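Adhesive failure on smooth laminate, small hooks, light static load

hgrube
Posts: 212
2019-10-29

I look after the key storage for a small block of rental workshops. The old key cabinet was screwed to a masonry wall, which we are no longer allowed to drill. I have moved everything to adhesive-backed hooks on smooth panels and the failure rate is higher than I expected.

Setup: thin metal hooks with a flat back plate, Primell double-sided foam on the plate, smooth decorative panels as the substrate. Load is one bunch of keys per hook. Out of 30 hooks installed in June, 12 have let go. Most of them went overnight with nobody in the building. The foam stays on the metal and leaves the panel clean, so this is adhesive failure at the panel side and the foam itself is intact.

Panels were wiped with household glass cleaner before mounting. Room is unheated. What should I change first?

Hauke

u_ammann
Posts: 1840

Glass cleaner is your first problem. Many of them leave a surfactant film. Use isopropyl alcohol and water, wipe in one direction, then dry with a second clean cloth before the solvent evaporates. If you let it dry by itself the dirt goes back down where it was.

Second question: how long did you wait between sticking the hook and hanging the keys?

hgrube
Posts: 213

Ten minutes, maybe less on the last ones.

u_ammann
Posts: 1841

Then you loaded them long before the bond had built up. Pressure-sensitive adhesive has to flow into the surface, and in a cold room it does that slowly. Leave them unloaded for three days and press each plate hard for half a minute at the start. I would not buy anything new until you have tried that.

Ursina

strebel_h
Posts: 655

I disagree that dwell time is the main thing. The load on a hook is not pure shear. The keys hang some distance out from the panel, so there is a moment, and the top edge of the plate sees peel. Foam tape is decent in shear and poor in peel. A short plate makes it worse, because the same moment is reacted over less height.

Two ways around it. Use a taller plate, or spread the load by taping over the plate onto the panel above and to the sides. People look down on the second method but the mechanics are sound. The tape over the top edge holds the plate down, and each strip has far more bonded area than the plate has. 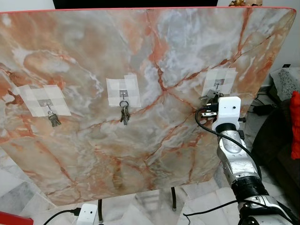

The tape has to be laid in the right order, though. Put the lower strips on first and work upward, so that no exposed edge faces the direction of pull. Run the strips well past the plate on both sides. Round the corners with scissors if you can be bothered, as square corners start lifting first. And do not stretch the tape as you lay it. Stretched tape relaxes and pulls itself off at the ends.

Heidrun S.

kanyarat_t
Posts: 97

Which tape, though? Paper tape creeps under constant load and it takes up moisture. In an unheated room that is asking for trouble. I would use a cloth tape or a filament tape if it has to be tape at all.

strebel_h
Posts: 656

Depends on the load. For a few keys the stress in the strips is tiny. I agree on the moisture – for a damp room I would pick something with a plastic backing.

schwaiger
Posts: 31

Other Heidrun here, to avoid confusion.

Has anyone asked what the panel surface is? Some decorative finishes have a release additive or a wax, and no tape sticks to them for long. Water drop test: put a drop on the cleaned panel. If it beads up tightly, the surface energy is low and you need a primer or a different method. If it spreads out, carry on with what Ursina said.

u_ammann
Posts: 1842

Good point, and it should come before everything else. I had a batch of Dukstead shelf board that beaded like a waxed car. Alcohol made no difference. Light scuffing with a gray pad did, but of course you can see it afterward.

hgrube
Posts: 214

Did the drop test this morning on two panels. One spreads, the other beads. Of the 12 failures, nine were on the one that beads. I did not know I had two kinds; they came from Ibarra in the same delivery.

Plan: scuff the bad panel where the plates go, clean both with alcohol, press, and wait three days. I will order taller plates for the heavy bunches only.

kanyarat_t
Posts: 98

Keep a few of the short plates on the good panel as a control. Otherwise you change four things at once and learn nothing about any of them.

strebel_h
Posts: 657

Seconded. I would still put my money on peel for the other three.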